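Opinion > Workplaces > Buildings
January | By Vija Kļaviņa

Employers in Karnomby continue to lease large open halls and to treat noise as a matter for the staff to settle among themselves. This institute holds that it is a matter for the landlord.

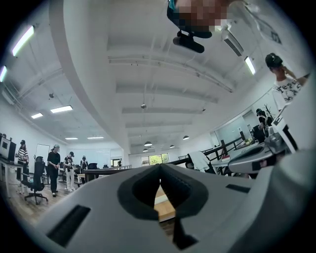 Sound limits should be written into every commercial lease and checked every 12 months. Carpet and desk screens are the usual remedy, yet they leave the largest surface alone. A white ceiling crossed by long beams and ducts, running to the far end of a large room, deserves a line in the contract as much as the heating does.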